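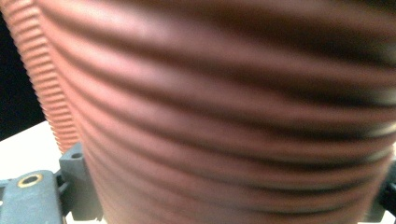
Posted by Shaimaa Ghoneim on Jun 13, 2018 | 9 comments

I moved the tomatoes to the back steps last week. They were on the side of the house before, where the neighbor's garage takes the sun after lunch, and by the end of May they were still short and pale. The steps get light until almost seven.

There are four Granström plants and two Larketti. I grew Granström last year too and got a decent crop from it, small fruit with thick skin, good for sauce. The Larketti seeds came from Tormod Nordin, who had more than he could use. He says they need a deep pot and a lot of water. Mine are in the deepest ones I had, which used to hold the lemon tree.

Watering is the part I keep getting wrong. Last June I watered a little every evening and half the fruit split. This year I'm soaking them every other morning and leaving them alone in between. The leaves droop by late afternoon and come back overnight, so I've stopped running out with the can each time.

I spent $111 on the garden this spring, mostly on soil. The bags at Jolmont went up again. I mixed the new soil half and half with what was left in last year's pots and added a handful of bone meal to each one.

First flowers opened on two of the Granström plants yesterday. The basil has been eaten by something, probably slugs, and I'm going to start it over indoors. The peppers haven't done anything yet.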